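From: Lindsay Quinlan
To: mahuika-residents
Subject: Re: Radiator valves, again

Kylie Ruawai wrote:
> Has anyone else had the man from Trotura round? He says all
> the valves on our riser have to be replaced before they can
> balance the system, and that until then we should "manage
> comfort at the window." It was 84 in my bedroom at two in
> the morning. My sister on the ground floor side is wearing a
> hat to bed. Do we have to let him in, and who is paying?

Kylie,

Yes, he came to us too. He looked at the radiator for a while with real sorrow, wrote something on a tablet and left a sticker on it. The sticker is still there. The heat is also still there.

To your first question, you do have to let him in, with a day's notice in writing. A note under the door counts. A shout up the stairwell does not, although I gather it's been tried.

On who pays: the radiators belong to the building, so the valves do too. Guadalupe Villalobos has the minutes from November, when we agreed to it, and they say the reserve covers one thermostatic valve per radiator. What the reserve doesn't cover is the fancy head with the app. If he offers you the app, that's $39 each and it comes out of your pocket. I said no. I can already be too hot without a login.
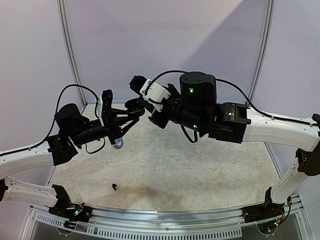

The part I'd push on is the order of the work. Trotura wants to do the top floors first, where everyone is roasting. Romain Renaud, who used to do this for a living, thinks they should start with the pump, which has been running flat out since the old controller died. If you choke the valves upstairs with the pump at full blast, he says, you get whistling pipes and the ground floor stays exactly as cold as it is now. Your sister will need a second hat.

So 2 things I'd like from this list before they start:

- your bedroom temperature at 7 a.m., window shut, with your floor and which riser you're on
- whether your radiator is hot at the top and cold at the bottom, or the other way up

Send them to Raquel Salgado and leave me out of it. She has a spreadsheet and I have a fan.

Someone asked about wrapping the basement pipes. Yes, it's in the quote, on the last page, under "sundries."

Lindsay
4th floor, east riser, windows open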